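Kids' Library > Science > Earth and Rocks > Marble

Filed under: Rocks and Minerals, Ages 8 and up

What Is Marble?

By the Karia Kids' Library staff 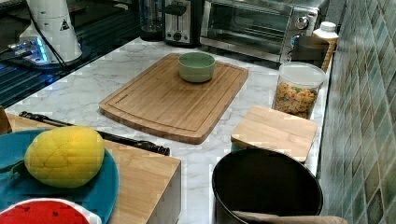

Marble is a kind of rock. People have used it for floors, statues, stairs, bathtubs and kitchen counters for thousands of years. It starts out as a different rock called limestone, and the change takes a very long time.

It begins in the sea

Many sea animals have shells. Clams do, and so do snails and corals, and so do some living things so small you would need a microscope to see them. When they die, their shells sink to the bottom. The shells break into bits and pile up. More bits land on top and press down on the ones below.

After a very long time the pile hardens into limestone. If you look closely at a piece of limestone, you can sometimes find the shape of a shell in it. That is a fossil.

Shells and limestone are made mostly of the same mineral. It is called calcite. (Say it KAL-site.)

Heat and squeezing

The outside of the Earth is made of giant pieces called plates. They move very slowly, only an inch or two in a year. Sometimes two plates push against each other. Rock near the edges gets folded, lifted up or shoved deep underground.

Deep underground it is hot. The weight of all the rock above also presses down hard. Limestone that ends up there does not melt, but the tiny calcite grains in it begin to change. They grow bigger and lock together like puzzle pieces. The old shell shapes usually disappear. The new rock is marble.

Rock that has been changed by heat or pressure is called metamorphic rock. The word comes from Greek and means "to change form." Slate is a metamorphic rock too. It starts out as mud or clay.

Where do the stripes come from?

Pure marble is white. Most marble is not pure. The limestone it came from had a little clay, sand or iron mixed in, often in thin layers. When the rock was heated and squeezed, those layers bent and smeared. They became the lines we call veins.

Different minerals make different colors. Iron can turn marble pink, red or yellow. A mineral called serpentine makes it green. Carbon, the same stuff that is in pencil lead, makes it gray or black.

Not everything that looks like marble is marble. Factories make tiles, plastic sheets and counters with a marble pattern on them. It can be hard to tell by looking. One clue is a pattern that repeats. In real stone, no two places have exactly the same veins.

Getting it out of the ground

A place where stone is dug up is called a quarry. Long ago, workers in marble quarries hammered wooden wedges into cracks and poured water on them. The wood swelled up and split the rock. Today most quarries use a long wire with bits of diamond on it. The wire runs in a loop and saws through the stone. Water is sprayed on the wire to keep it cool and to keep the dust down.

The blocks that come out are very heavy. A block of marble the size of a washing machine weighs more than a small car. Trucks carry the blocks to a mill, where big saws slice them into flat slabs. Then the slabs are rubbed with finer and finer grit until they are smooth.

Is marble hard?

Scientists measure how hard a mineral is with the Mohs scale, which goes from 1 to 10. Talc is 1. Diamond is 10. Calcite is 3, so marble is soft for a rock. A steel knife can scratch it. That is why sculptors like it. It can be carved without too much trouble, and it can still last for hundreds of years.

Marble has one big weakness, and that is acid. Lemon juice and vinegar are weak acids. If they sit on polished marble they leave a dull mark. Rain is a little bit acidic too, which is why old marble statues outdoors can lose their noses and fingers slowly.

Try it yourself

You will need a piece of white chalkboard chalk, a clear glass and some vinegar. Ask a grown-up first.

Put the chalk in the glass. Pour in enough vinegar to cover it. Watch the sides of the chalk for bubbles. The bubbles are carbon dioxide gas, made when the acid meets the calcite. Some chalk is made from a different mineral called gypsum, and it will not fizz much. If yours does nothing, use a piece of clean eggshell. Pour everything out when you are done and rinse the glass.

Words to know

Calcite: the main mineral in limestone and marble.
Metamorphic: changed by heat or pressure.
Quarry: a place where stone is cut out of the ground.
Vein: a line of a different color running through a stone.

Last updated 17 December 2022

© Karia Kids' Library | Contact us | Back to top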